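Products > Manipulation software > Plisent

Plisent 2
Perception and motion planning software for one-arm and two-arm tray handling cells

Overview

Plisent is a software package for robot cells in which small parts are taken from, sorted in or returned to open trays. It combines object perception, grasp selection, motion planning and cell supervision in a single installation, and is supplied by Drasto for use with the customer's own arms, grippers and cameras.

The package is intended for work in which the parts vary in shape and are not presented in a fixed position: switchgear components, relays, terminal modules, push buttons, small mouldings and similar goods. Plisent does not require a fixture for each part. It requires a taught model of each part family, a calibrated camera at the wrist, and a second, wider view of the work surface.

Release 2 was made available on March 20, 2018 and replaces all earlier versions. Cells configured under the February maintenance build may be upgraded without repeating the camera calibration. Users of older builds should refer to Upgrading, further down this page.

What is included

Plisent Perceive: part location and tray location from wrist and overview cameras
Plisent Plan: collision-checked motion planning for one arm or two arms sharing a workspace
Plisent Hold: gripper control, grasp selection and finger opening limits
Plisent Desk: the operator and engineering interface
Recording and playback tools
Printed commissioning guide

The Fotmont camera bridge is ordered separately. It is needed where the cameras are connected to a computer other than the Plisent controller.

Perception at close range

Most part location systems perform well when the camera is at a comfortable distance and the whole tray is in view. Difficulty begins in the last part of the approach, when the wrist camera is low over the tray, the focus is soft and much of the view is taken up by plain plastic and by the gripper itself. Trays in regular use are seldom clean. Their surfaces carry scuffs and fine scratches which an edge-based method may readily mistake for the outline of a part.

Plisent Perceive treats the approach as a continuous estimate. The position of each part is established from the higher view and carried forward as the arm descends. Close views are permitted to correct that position and are given less weight as their sharpness falls. Where only the rim of a coloured part remains visible between the fingers, the software will use that rim if it agrees with the carried estimate and will disregard it if it does not.

Three settings are provided for worn or translucent trays:

Surface wear. Raises the contrast a line must have before it is accepted as a part edge. The factory value suits new trays. For scratched trays, increase the value in small steps and check the result in Plisent Desk after each change.

Gripper mask. Removes the fingers and the gripper body from consideration. The mask is recalculated from the reported finger opening, so it remains valid while the fingers move. It must be taught again after any change of fingertip.

Shadow tolerance. Prevents soft dark bands on the tray floor from being read as gaps or as dark parts. This setting should be left off for black parts on dark trays.

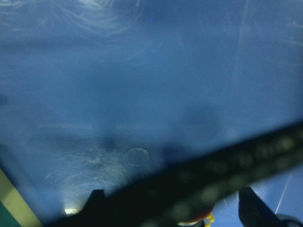
Planning for two arms

Plisent Plan maintains one model of the cell and plans for both arms within it. Each arm is given a permitted region, and the regions may overlap. Where they do, the planner reserves the volume swept by the moving arm and releases it as the motion proceeds. The other arm may enter as soon as its own path is clear. It does not have to wait for the first arm to return to a parking position.

Fixed obstacles are entered once, either as simple solids or by importing a drawing of the cell. Racks, uprights and camera posts should all be entered, including those which stand beyond the normal working area, as an elbow or a gripper cable may reach further than the fingers do. Cable loops at the wrist are represented by a padded cylinder whose diameter is set by the engineer.

The planner accepts the following requests from a host program:

Move to pose, with or without a straight final approach
Pick from tray, with the part family named
Place in cell, with the cell named by row and column
Present to camera
Withdraw and hold

A request which cannot be satisfied is refused before motion begins, and the reason is returned as a short text and a code. The codes are listed in the commissioning guide.

Working surface and grid

Placement positions are described by a grid. The grid may be entirely virtual, or it may correspond to lines on the work surface. Masking tape on plain paper is sufficient for trials, and the software does not depend on the tape having been laid accurately. During set-up the engineer indicates the corners of the outer cells in the overview picture, and Plisent Perceive fits the remaining lines. Strips that are crooked, broken or offset are accepted, and individual cells may be dragged to their true position or excluded.

Trays may be set down at an angle to the grid. The tray outline is located afresh at the start of each cycle, and grasp positions are expressed relative to the tray, so that a tray which has been nudged during loading does not need to be straightened.

Mixed contents are supported. A single tray may hold an emergency stop button lying on its side, a circuit breaker and a rail-mounted module, each with its own preferred grasp. Where two parts lie close together, Plisent Hold reduces the finger opening to suit the available gap, or proposes that another part be taken first. Where neither is possible, the part is marked as blocked and the cycle continues with the remainder.

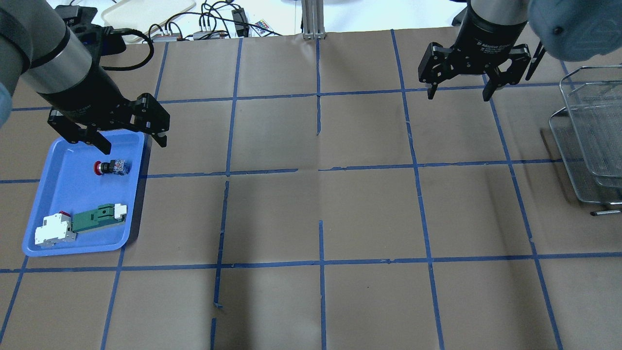

Gripper control

Plisent Hold drives parallel two-finger grippers through the controller's native interface. For each part family the engineer sets an approach opening, a closing force limit and a minimum grip width. If the fingers close past the minimum width, the pick is recorded as missed and the arm withdraws along the path by which it entered.

Grasps are taught in one of two ways. The engineer may guide the arm by hand to the desired position and store it, or may mark the finger contact lines on a picture of the part in Plisent Desk. Grasps taught by hand are generally preferable for parts with levers, toggles or mushroom-headed buttons, where the shape that is easiest to see is often the one that ought not to be gripped.

Operator and engineering interface

Plisent Desk presents the overview picture, the wrist pictures and the planned paths on one screen. Operators are shown the state of the cell, the current request and any part marked as blocked. Engineering functions are placed behind a separate login.

Every cycle is recorded by default. A recording contains the pictures from all cameras, the joint positions, the finger openings and the decisions taken by the software, aligned to a common clock. Recordings may be played back at reduced speed, and the perception settings may be altered during playback to show what a different value would have produced. The controller keeps the latest 400 cycles and overwrites the oldest. Cycles which the engineer has flagged are kept until they are deleted.

Limits of the standard licence

Part families: 200
Stored grasps: 800
Arms: 2
Retained cycles, excluding flagged cycles: 400

Extended licences are available on application.

Requirements

A dedicated controller running the operating system image supplied by Drasto
A wired network connection between the controller and each arm
One camera at each wrist and one overview camera
Even, steady lighting over the tray positions

Plisent is not a safety system. Its collision checking is provided to protect equipment and to keep the work moving, and must not be relied upon to protect persons. The risk assessment and all protective measures remain the responsibility of the integrator.

Upgrading

Customers on the February maintenance build may install release 2 directly. For earlier builds, export the part families and grasps, install the new image, and import them again. Gripper masks cannot be imported and must be taught afresh. Recordings made under earlier builds can be opened for viewing, but perception settings cannot be altered during playback.

Training and commissioning

Commissioning is carried out by Drasto or by Głowacki, our appointed integration partner. Introductory training is given at the customer's premises on the customer's own cell and covers camera calibration, teaching of part families, grid set-up and the reading of recordings. Participants should have a working knowledge of the arm they intend to use.

Sample trays and parts may be submitted before an order is placed. Please send worn trays as well as new ones.

Contact

Technical enquiries concerning Plisent should be addressed to Johannes Adams, Product Manager, Manipulation Software, Drasto. Please state the make of arm and gripper, the number of trays and the type of camera in use.

Related products

Fotmont camera bridge
Plisent extended licence
Plisent commissioning guide, additional copies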